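Trenik Open-Top Steel Bin, 200 Liter
Sold by Floltport Storage Supply
Item 986

In stock. Ships flat on a pallet, fully assembled, from our Cairns warehouse.

Overview

The Trenik 200 is an open-top metal bin for storerooms, packing areas and workshops. It holds parts, returns, offcuts, bagged goods and anything else that is too heavy for a plastic tote and too loose for a shelf. The body is steel with welded corners and a rolled top edge. It is finished in gray powder coat inside and out.

The bin has no lid and no drop-down side. Customers who need to reach the bottom without bending should look at the Iketti half-gate model, which has a hinged front panel and costs more.

Specifications

Capacity: 200 liters
Empty weight: 29 kg
Material: steel sheet, welded
Finish: powder coat, gray
Top: open, rolled edge
Base: flat, with two fork channels
Floor holes: two, small, round
Stacking: empty bins only, with stacking corners (sold separately)
Use: indoor

What is included

One bin
One card label holder, riveted to the short side
Four rubber feet, packed in a bag inside the bin

The feet are not fitted at the factory. Leave them off if the bin will be moved by forklift or used on the Trenik dolly. Fit them if the bin will stand on a finished floor or on a bench.

Choosing a size

Trenik makes this bin in three sizes. The 200 is the middle one and the one most customers order. The small size suits fasteners and castings, where a full 200 would be too heavy to shift by hand. The large size is for light, bulky goods such as foam, empty cartons and textile waste. All three share the same gray finish and the same label holder, so they can be mixed in one row.

Measure the doorways on the route before you order the large size. It does not fit through a standard interior door with the dolly underneath.

Placement and handling

Stand the bin on a flat surface. On carpet tile, use the feet or a sheet of plywood so the base does not mark the pile. On a wooden bench or platform, check the load rating of the bench with the bin full.

Do not drag a loaded bin. Do not lift a loaded bin by the rolled edge. The edge is there to protect hands and stiffen the sides, and it will bend if it takes the full weight.

Fork channels run front to back only. Enter from the side with the label holder.

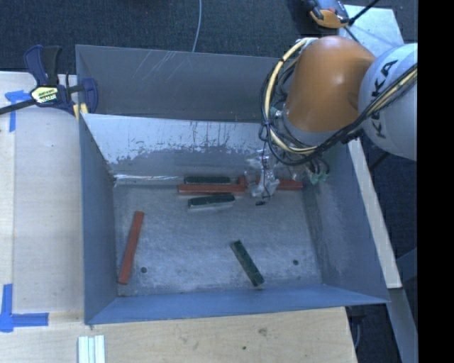

Can the bin be used outdoors?
Short periods under a roof are fine, but the powder coat is an indoor finish and a bin left in the rain will hold water and start to rust along the base welds.

Cleaning

Wipe with warm water and dish soap. Dry the corners with a cloth. Avoid wire brushes and solvent cleaners, which dull the coating. Scratches down to bare metal can be touched up with the Trenik gray paint pen. Let the paint dry overnight before you put goods back in.

Accessories

Dolly with four swivel casters, two with brakes
Stacking corners, set of four
Felt liner, cut to fit, for painted or polished parts
Wire divider, adjustable
Spare label holder with rivets
Gray paint pen

The felt liner and the wire divider cannot be used together. Stacking corners fit the 200 and the large size.

Ordering and delivery

Single bins ship within 8 working days. Orders of a full pallet are quoted separately, and the freight cost is shown on the quote. Delivery is to the curb or loading dock. If you need a lift-gate truck, say so in the order notes, as the carrier will not add one on the day.

Check the bin for dents before you sign. Small rub marks on the underside come from the pallet and are not treated as damage.

Returns

Unused bins can be returned within 29 days. The buyer pays return freight unless the bin arrived damaged or the wrong size was sent. Felt liners that have been unrolled are not returnable.

Change to this item

Bins made from October on have the label holder on the short side. Earlier stock had it on the long side. The fork channels have not changed. The old spare label holder still fits both versions.

Page updated November 2024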